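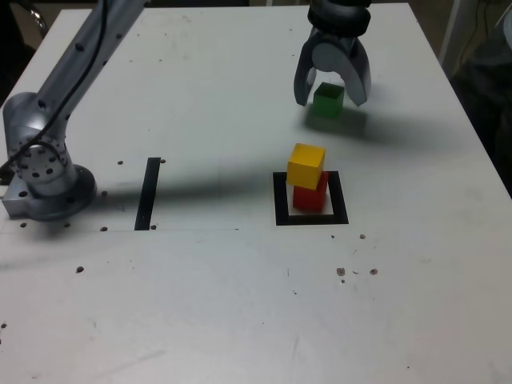 Call for participants: teaching a robot arm to stack when the stack is not straight

Manipulation Group, Ravn Laboratory, Drirness
Published May 22, 2025

We are looking for people who want to take part in a study about how robots learn from human demonstrations. You will guide a robot arm by a small hand controller and build towers of coloured cubes with it. You do not need any experience with robots. We are also happy to have people who have never held a game controller, because so far we had too few of them.

What the study is about

In our first study, called Telotthorpe, we collected demonstrations in which every cube was placed well. The robot learned from them to stack three cubes on a marked square on the table. When the second cube sat straight on the first one, it finished the tower in most attempts. When the second cube was a little shifted or tilted, it placed the third cube in the middle of where the tower should have been, and the tower often fell.

Our colleague Sơn Lã then made a small change. He started a part of the demonstrations from a stack that was already crooked, and asked the person to continue from there. Some people put the third cube carefully to the other side, to balance the weight. Others first pushed the middle cube back with the closed fingers. After training with these demonstrations, the robot completed 62 per cent of the crooked towers. This is a good result for us, but all the demonstrations came from four members of our own group, who know the arm very well. We want to know if the result stays the same when the demonstrations come from people outside the laboratory. This is the question of the new study.

What you will do

You come to the laboratory for two visits, each of about 90 minutes. At the first visit you get an introduction and can practise as long as you like before we record. Then you build towers from red, yellow and green cubes inside the square of black tape. Sometimes you begin with an empty square and sometimes with two cubes that we have already put there, not straight. You decide yourself how to continue. Please do not try to guess what we want to see. A fallen tower is also recorded and is used in the analysis.

At the second visit you watch the robot work with what it learned from your demonstrations and from those of other people. You tell us, in your own words, where it does something you would not do. This conversation is led by Melahat Aksoy and it is recorded as sound only.

Between the two visits there are at least 7 days, which we need for the training of the model.

Who can take part

You can take part if you
- are 18 years or older
- can see the difference between red, yellow and green
- can use both hands for a longer time without pain
- understand spoken English or Danish

You cannot take part if you have worked with us on Telotthorpe, or if you have operated a robot arm as a part of your job during the last year. Left-handed persons are very welcome. The controller can be changed for the left hand in a few minutes, but please write it in your e-mail so that it is ready when you come.

Payment and travel

You receive a gift card after each visit, and the second one has the higher value. If you come by bus from Cakholm we pay the ticket, also when you decide to stop early. Please keep the ticket and give it to Svend Bech at the reception. We cannot pay for parking.

Your data

We store the movements of the controller, the movements of the arm and the video from the cameras over the table. The cameras are directed to the table, but your hands or your voice can be recorded in some moments. You can ask us to delete everything up to the day when the training starts, and you do not have to give a reason. After this day we can delete the video and the sound, but we cannot take your demonstrations out of a model that is already trained. The movement data will be published together with the article, without names.

When and where

The visits take place in August, in the robot hall on the ground floor of the Ravn Laboratory. There is a lift and a step-free entrance from the yard. It can be noisy when the other groups are working, and you may borrow ear protection.

How to sign up

Write a short e-mail to Ibsa Tefera, with the subject "Crooked towers", and tell us which weeks are possible for you, your age, and whether you are left- or right-handed. The address is on the contact page of the laboratory. You get an answer within 4 working days, together with the information sheet and the consent form. Please read both before your first visit. You sign the form when you are here.

Questions about the method, or about the earlier results, can be sent to Aksel Hviid, who is responsible for the study.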